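透明ケースは収納の標準解になりうるか――乾物・菓子の家庭内在庫について
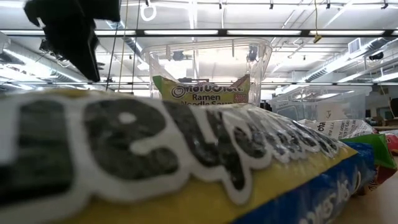
家庭の食品在庫は、量よりも形状の不統一によって管理が難しくなる。缶詰や瓶は積める。箱物も積める。問題になるのは、内部に空気を含んだ菓子袋と、角はあるが自立の安定しない袋麺である。両者は重量あたりの占有体積が大きく、しかも外力で内容物が割れるため、圧縮という手段が使えない。黄色い大袋を卓上に横倒しにし、その向こうで黄緑色の包装の「Ramen Noodle Soup」を透明ケースに半ば差し込んで立てると、同じ「袋物」という分類がいかに粗いかが分かる。前者は面で場所を取り、後者は縁に預ければ立つ。この差を無視して一つの容器に入れる設計には、初めから無理がある。

筆者の立場を先に述べる。透明ケースは袋麺には適するが、大型の菓子袋には適さない。収納用品の売り場では両者がまとめて「パントリー用」と表示されているが、この区分は廃止したほうがよい。

透明容器の利点として通常挙げられるのは視認性である。側面から残量が読めるので、蓋を開ける、引き出すといった動作が省ける。ただし、これは内容物の外装が側壁に正対している場合に限られる。袋麺を平積みにすると、側面から見えるのは包装の端のシール部だけで、銘柄も味も判別できない。立てて並べ、商品名の面を手前に向けて初めて、透明であることに意味が生じる。平積みで使うのであれば、不透明の容器に札を付けたものと機能上の差はない。

Bernness の棚卸し手引(筆者が前職で使っていた社内文書)は、家庭用備蓄の容器を選ぶ基準として、内寸、開口率、側壁の勾配を挙げていた。このうち一般の購入者が見落とすのは勾配である。空の状態で入れ子にできる容器は、必ず底が開口部より狭い。上端で測って袋麺が8個並ぶはずの容器に、底では7個しか入らないということが起きる。カタログの寸法欄はほとんどが上端の外寸であり、内寸の下端を記載している製品は少ない。Ifans の浅型は下端内寸を明記しており、この点は評価できる。Winum の深型には記載がなく、問い合わせても回答は「おおよそ同等」であった。

側壁の擦り傷についても触れておく。透明樹脂は棚板との摩擦や、乾いた布での拭き取りで細かな傷が入る。傷は光を散乱させ、照明の下では白く浮いて見える。Natalie Heywood は Gulovari の会報で、傷の進んだ容器は視認性を失ったものとして交換すべきだと書いたが、この主張には同意しない。袋麺の外装は色面が大きく、文字を読めなくても色で銘柄を識別できる。多少の曇りは運用上の支障にならず、交換の判断は割れと縁の変形だけで足りる。

では、菓子の大袋はどこに置くべきか。筆者は容器に入れないことを勧める。深い容器に立てて入れると上部が縁から出て、上段の棚板に当たる。寝かせて入れると一袋で底面が埋まり、その上は死蔵空間になる。棚の最上段に直置きするか、開放型の籠に緩く入れるほうが、体積の損失は小さい。筆者宅では11月に大袋をすべて容器から出し、空いた2個を袋麺と乾燥スープに転用した。棚一段の使用率は、内容積で75パーセントを超えた。

低く幅の広い容器と、高さのある容器を混ぜて使うことには賛成である。低いものには小袋や調味料を、高さのあるものには立てる物を割り当てる。前面に白いラベルを貼る場合は、品名ではなく用途(昼食用、備蓄用など)を書くほうが、中身を入れ替えたときに貼り直さずに済む。手書きで十分であり、専用の印字機を買う必要は認めない。

価格の問題が残る。深型を一式揃えた際の支出は3,015円であった。袋麺だけを入れるのであれば、この金額は回収に時間がかかる。段ボールの中仕切りを切って立てても、並べ方の条件は満たせる。湿気の多い流しの下に置く場合だけは、樹脂の容器を選ぶことになる。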